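Filed under: Simulation / Troubleshooting

Fixing a gripper that sinks into soft objects (sim)

Quick write-up while I still remember it. We lost most of a week to this on the Levlow project and I'd rather you didn't.

The symptom: arm comes down to pick something out of a bowl, looks fine, then part of the gripper goes straight into the bowl wall. No contact reported. No stop. The run carries on and logs a good grasp. Then on close the ball shoots out sideways at some silly speed, or the solver blows up and the whole arm folds over.

If you only get the folding, that's usually joint limits, different page. If you get missing contacts AND the ball flying, keep reading.

What you need before you start: a scene that fails every time, same seed. The scene file under version control. Contact drawing turned on in the viewer. Our loader is called Lamen, yours will be something else, the settings have similar names everywhere.

Step 1. Freeze the run before the close

Don't debug from the crash. By then everything's garbage. Pause on a fixed step – ours was 620, the fingers haven't started closing at that point – and save the full state. Joint positions, object poses, contact list. Restart from that file every time from now on.

Also turn off the random start poses. I forgot this the first time and spent a morning comparing two differnt scenes.

Step 2. Look at it from close up and low

Orbit the view in until the gripper and the rim fill most of the window. You want to see which part is over the rim and which part is down in the hollow. In our test scene the curled fingers hang just above the rim, and it's the black lower part of the gripper that dips into the bowl, close beside the ball. So the part I was tuning (fingers) wasn't the part nearest trouble. Shadow on the inside wall helps you judge depth a bit, don't trust it for more than that.
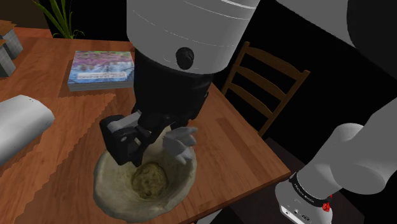

Step 3. Draw the collision shapes

Turn off the visual meshes, turn on the collision ones. Most of the time you'll see the problem right here.

Ours had two things wrong:
- the bowl's collision shape was a convex hull, so the hollow was filled in solid
- somebody had noticed the ball popping out at load, and switched off bowl contacts for the whole gripper to "fix" it

The second one is the nasty one. It hid the first one completly. Check your contact filter list by hand, line by line. If a pair is excluded and there's no comment saying why, put it back and see what breaks.

Step 4. Rebuild the bowl shape

Use a convex decomposition, lots of small pieces. Start at 100 and see if the hollow is open all the way down. A lumpy rim needs more pieces than a smooth one, so don't copy the number from your mug or whatever.

Reload. Ball should settle by itself and stay put. If it jitters, shapes are overlapping at the start – lift the ball a touch and let it drop.

Step 5. Put the gripper contacts back

All of it. Fingers, plates, brackets. Not the fingertips only. Then run from the saved state. Expect it to complain right away, the saved pose may be inside the wall now. If so, back the arm up along the approach and come down again.

Step 6. Add a stop

Set a force limit on the wrist and make the run FAIL when it's passed. Not warn. We had 425 warnings in one log from February and everyone scrolled past them.

Same limit should go in the config for the real arm. A planner that learned it can push through a bowl will try to push through your table, or your hand. Arnardóttir cell stays locked out until the sim passes with contacts on, that's our rule now.

Step 7. Rerun the old passes

Any grasp scored with the filter on is suspect. Throw the scores out and run them again. Ours are still going, 2 of the Wikside sets left to do. Will add the settings file when they finish.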